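Home > Household Help > Furniture and Floors

Plates scratching a light oak table, what do you put under them?

Pylyp Pavliuk
Asked Oct 18, 2024

Hi all! We have a big rectangular table with a pale oak grain, and everything seems to happen on it: meals, homework, sorting the mail. Since February I've been finding fine gray scratches where the plates go. My wife wants a tablecloth, but I love the grain and would hate to cover it all up (she may win this one). Do those little felt dots work on plates, or do they come off in the wash?

Satish Fernandes

Oh, I feel for you, we went through the same thing when we moved to Stockdale! Turn your plates over first and run a finger around the bottom ring. If it feels like sandpaper, that's what is marking the table. I rubbed ours with very fine wet sandpaper, 2 minutes a plate, then washed them well, and haven't had a new scratch in 7 months. Skip the felt dots, they get soggy and horrible. And lift the plate when you move it, even for one little bite of something.
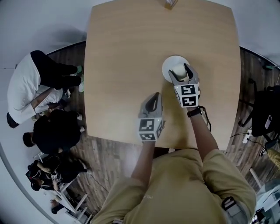
Round white plate on a pale oak top, no mat under it.

For the marks you already have, try a dab of clear furniture wax on a soft cloth, going with the grain, and leave it 30 minutes before you buff. Test a spot near the edge first, as I don't know what finish yours has.

Mindine

cork mats. 2 for ten bucks at the hardware store in Bisbridge, ours are ugly but the table is fine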